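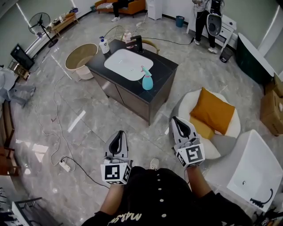 브론데일(Bronddale), 11월

욕실 가구 전시장 안전 점검표 및 의견

점검 장소: 스케드사이드(Skedside) 매장 1층, 세면대·욕조 전시 구역
점검자: 셀마 델리치
입회: 밀로반 크라스니치(매장 운영)
점검 시작: 오전 10시
판정 구분: 적합 / 보완 / 부적합 / 미확인

1. 바닥

1-1. 바닥재 파손, 들뜸
판정: 적합
의견: 회색 대리석 무늬의 광택 바닥. 통로 쪽에서 깨진 곳은 찾지 못함. 줄눈 상태 양호.

1-2. 미끄럼 방지 조치
판정: 보완
의견: 광택이 있는 바닥이라 물이 조금만 떨어져도 미끄러울 수 있음. 세면대 앞과 흰색 독립형 욕조 옆에 미끄럼 방지 매트를 깔 것. 매트는 창고에 2장 있다고 함. 가장자리가 말려 올라간 것은 쓰지 말 것.

1-3. 통로 위 전선
판정: 부적합
의견: 세면대 왼편 바닥에 가는 흰색 케이블이 여러 갈래로 지나가고, 흰색 멀티탭에 연결되어 있음. 멀티탭에서 가운데 쪽으로 검은색 전선도 하나 나와 있음. 고정이나 덮개 없음. 고객이 욕조를 보려고 옆걸음으로 움직이는 자리라 발이 걸리기 쉬움. 전선 덮개를 씌우거나 벽 쪽으로 돌려서 고정.

2. 전기

2-1. 멀티탭 위치
판정: 부적합
의견: 바닥에 그대로 놓여 있음. 걸레질할 때 물이 닿을 수 있는 높이. 벽면 거치대로 옮길 것. 거치대는 마가냐(Magaña) 쪽에 주문하면 된다고 운영 담당자가 확인함.

2-2. 멀티탭 정격 및 연결 상태
판정: 미확인
의견: 뒷면 표시를 확인하지 못함. 재점검 때 정격 용량과 연결 기기를 적어 둘 것.

2-3. 분전반 앞 공간
판정: 적합
의견: 막힌 것 없음. 문 여닫힘 정상.

3. 세면대 전시품

3-1. 하부장 고정
판정: 적합
의견: 회갈색 문이 달린 하부장. 손으로 밀었을 때 흔들림 없음. 문 경첩도 이상 없음.

3-2. 상판과 세면볼
판정: 적합
의견: 검은색 상판에 흰색 사각 세면볼. 모서리 이 빠짐 없음. 검은색 수전은 급수 연결이 안 된 전시용이며, 손잡이를 돌려도 헛돌지 않음.

3-3. 상판 위 소품
판정: 보완
의견: 청록색 스프레이 병이 상판 앞쪽 오른편 끝에 놓여 있음. 소매에 스치면 떨어질 위치. 안쪽으로 옮기고, 내용물이 세정제라면 진열하지 말고 청소용품함에 보관. 파란 펌프가 달린 흰색 병은 뒤쪽 왼편 모서리, 분홍색과 흰색이 섞인 작은 병은 수전 옆에 있어 그대로 두어도 됨. 용기마다 내용물 표시가 있는지는 매장에서 따로 확인 바람.

4. 욕조 및 의자

4-1. 독립형 욕조
판정: 적합
의견: 안쪽에 작은 검은색 배수구 부품이 끼워져 있음. 빠지거나 튀어나온 부분 없음. 아이가 들어가지 않도록 안내문을 하나 붙이면 좋겠음. 강제 사항은 아님.

4-2. 벽 쪽 욕조
판정: 보완
의견: 오른쪽 벽을 따라 놓인 짙은 녹색과 흰색의 곡선형 욕조. 옆에 쌓인 종이 상자 때문에 한쪽 받침 점검 불가. 상자를 뺀 뒤 다시 볼 것.

4-3. 나무통
판정: 적합
의견: 세면대 왼쪽의 둥근 통. 테두리에 가시나 갈라짐 없음.

4-4. 의자
판정: 보완
의견: 겨자색 쿠션을 올린 둥근 흰색 의자는 앉았을 때 안정적임. 쿠션 밑에 미끄럼 방지 패드를 댈 것. 세면대 뒤편의 금색 테 의자는 등받이가 둥근 형태로, 다리 끝 보호 캡이 한쪽 닳아 있음. 캡만 교체.

5. 적재물 및 피난 통로

5-1. 종이 상자
판정: 부적합
의견: 오른쪽 벽 옆에 쌓여 있음. 전시 구역에는 상자를 두지 않는 것이 매장 기준임. 입고 후 24시간 안에 창고로 옮기기로 했으나 언제 들어온 물건인지 기록이 없음. 앞으로 상자 겉면에 입고 시각을 적을 것.

5-2. 쓰레기통
판정: 적합
의견: 뒷벽 쪽 청록색 통과 서랍장 근처의 작은 검은색 통. 둘 다 통로 폭을 줄이지 않음.

5-3. 비상구 표시
판정: 적합
의견: 점등 확인.

운영 담당 의견(밀로반 크라스니치)
전선은 오늘 임시로 테이프 고정하고 덮개가 오는 대로 교체하겠음. 상자는 오후 3시까지 창고로 이동. 스프레이 병은 점검 직후 안쪽으로 옮겼음. 4-2는 상자를 치운 뒤 연락드리겠음.

재점검 대상: 1-2, 1-3, 2-1, 2-2, 3-3, 4-2, 4-4, 5-1
재점검 담당: 레에트 로지테
사본: 소린 트라이코프스키, 매장 비치용 1부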